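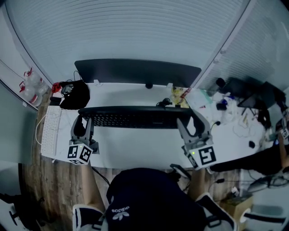

Minutes: Handheld Gripper Collection, Desk Tasks

Posted 12 June 2018 by Juwita Setiawan
3 comments | 11 shares

Present: Dimas Hutapea, Hafiz Tjoa, Ekene Olaniyan, Juwita Setiawan. Dimas Majimbun sent apologies.

1. Count to date
Hafiz reported 833 examples recorded for the desk set. After checking, 737 are usable. Most of the rejects lost marker tracking when one gripper passed in front of the other. The May minutes gave the target as 100 per task and this stays.

2. Desk tasks
Ekene asked whether desks should be cleared before recording. Agreed to leave them as people keep them, with keyboards, mouse, papers and cables in place. The Fulow model did poorly on cluttered desks in the last test and needs more of these. Operators may sit or stand.

3. Marker cubes
Each gripper carries a white cube with printed black markers. Dimas H. wants the cubes checked before every session and replaced if a face is scratched. Hafiz will print a new batch.

4. Labels
Juwita has 200 examples waiting for task labels. "Move keyboard" and "straighten keyboard" are being used for the same motion. Agreed to keep "move keyboard" only.

5. Other
Transfer to the Zurnport server is slow in the afternoon. Ekene will run it overnight.

Actions
Hafiz: print cubes
Juwita: fix labels
Ekene: overnight transfer

Recent
Minutes, May
Gosselin gripper: finger replacement
Sultach site visit notes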